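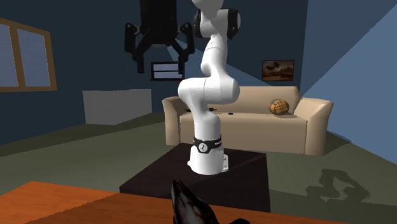

The fault first showed up on a Monday, in run 188 of a batch of 419. Anju Sengar, who maintains the simulation environments at Weltent, had left the batch going overnight and found three runs flagged in the morning. In each one the arm had closed its gripper, lifted, and reported a successful grasp with nothing in the fingers.

"The log said success and the replay said otherwise," Sengar said. "When those two disagree, you stop training and go look."

The living room is one of several home scenes her team uses to test a table-mounted arm before any code reaches hardware. The furniture stays the same from run to run. The target object and its position change. Sengar's first guess was a bad contact setting on the objects, and she spent a day and a half on that. "It was the wrong place to look. The contacts were fine."

Mei-kuen Fu, who writes the controller, found the cause in the reset routine. Between runs, the simulator put the joints back to their start angles but left the last gripper force reading in memory. If the next run began before a fresh reading arrived, the grasp check used the old value. A good grasp in run 187 could therefore pass an empty one in run 188.

"It needed a delay on the machine to show up," Fu said. "Most of the time the new reading got there first. We had a race condition and we had been winning it."

I asked whether the same thing could happen on a physical arm. Fu said the reset code is not used there, but the grasp check is. "The check accepted a number without asking how old it was. On hardware, a loose cable could give you the same stale number. Then the arm moves off at full speed thinking it has a load, or thinking it doesn't."

That was enough for Sengar to file it as a safety matter instead of a simulator bug. Force readings now carry a time stamp, and the controller stops the arm if the stamp is too old. The reset routine clears the buffer and waits. The team also reran the full batch with a delay added on purpose. The old code failed again, and the new code held the arm still until a valid reading came in.

Results from the earlier batches are a separate problem. Sengar has marked 309 recorded grasps for review, and she will not use them for training until each replay has been compared with its log. "Some are probably good," she said. "I can't tell which from the success flag, so the flag doesn't count."

The review was still open when we spoke. Fu is now going through the other sensor inputs for the same missing check, starting with the wrist joints.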